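27 Jun 2022
Workshop notebook, home tasks bay. Entry by Gwilym Prothero.

Main job for the day is the bay rules. We have been working from the sheet Berwyn wrote last August and half of it is out of date. It still talks about the old bench and says nothing at all about the desk. I have gone through it line by line and put down what we do now, what we ought to do, and where we don't agree.

Standing rules, carried over with small changes:

Two people in the bay whenever the arms are powered. One has the stop in hand and does nothing else. Holding the stop and typing is not holding the stop.

Say "arms live" out loud and wait for an answer before enabling. A nod doesn't count, the other person may be looking at the screen.

Nobody reaches over the desk while the arms are enabled, including to put a dropped item back in the basket. Disable, say so, then reach.

Stop button tested at the start of each session and again after any break where the bay was left. Write the test in the log before the first run and initial it. I found 14 sessions in the log with no initials. Some of those are mine.

New for this sheet:

Cables. The back loom has to be looked over before enabling, top to hips, with the waist turned a little each way by hand. The floor run is the other half of it. At present it comes across the planks to the foot and anybody walking round that side has to step over it. Usman wants a cable ramp. I would sooner bring the run overhead and have the floor clear, but that means a longer lead and a new strain relief, so ramp first and overhead when the lead comes from Doltport.

Floor marks. Marker pen straight on the planks wears off and people read it from different sides. Tape from now on, one colour for feet and one for desk legs, with the wording on the wall sheet.

Approach heights. For the basket task the hand comes in over the rim from above, stops, and only then goes down. Fingers are not to be closed on anything during the stop. Biltosau's setup notes have the hand coming in from the side at rim height, and I don't want that here with the wire shelf so close to the basket.
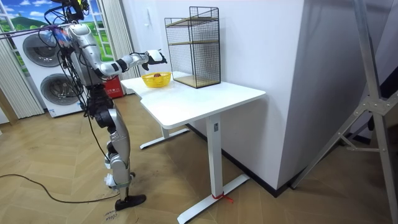 Heledd disagrees with the last rule as written. Her point is that a stop above the rim is only worth having if the person with the stop button knows it is coming, and at present the pause length is whatever the operator feels like. She would fix it at 2 seconds and have the operator call "over" when the hand is there. She also thinks the rule should name the shelf as the hazard, so that it still makes sense when somebody moves the basket to the other end of the desk.

Agreed on both counts. Changed to: hand stops above the rim for 2 seconds, operator calls "over", stop holder answers, hand goes down. If there is no answer the hand goes back up. Shelf added by name.

Two-handed work took up most of the afternoon's discussion. The old sheet treats the arms as one thing, and they don't fail as one thing. Tadeusz went back through the fault reports (29 since the sheet was written) and the ones that worry me are where one arm faulted and held position while the other carried on with its half of the move. With a basket between the hands that means pulling it sideways into the mesh. Proposed wording:

Any fault on one arm stops both.

Both hands are to be in the operator's view before either one touches the object. If one goes out of view, stop and bring it back before going on.

Thin plastic, bags, string and loose cloth are not to be picked up with both hands at once until we have a release that works on a faulted hand. Lying in the basket is fine.

Nothing goes on the upper board of the shelf during two-handed runs.
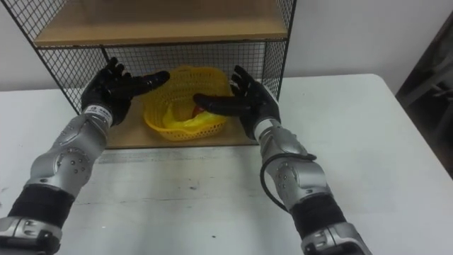 Release on a faulted hand is still open. Edwards have a mechanical one but it needs a tool, and a tool is no use to a person standing there with a stop in one hand. Tadeusz will ask if there is a lever version. Logged as item 1687.

Covers and bands: check that the sleeves on both forearms are snug and not riding towards the wrist. If one has moved, disable before you pull it back. Spares are in the Gotico box.

Desk: check by hand that it doesn't rock before the first run. If it has been shifted, redo the approach height from scratch. Don't reuse the last number.

To do:
Usman to price the ramp.
Heledd to try the 2 second pause with someone who has not used the bay before.
Me to type this up and take the old sheet down.
Berwyn to read it before it goes on the wall, he will want to argue about the tape colours.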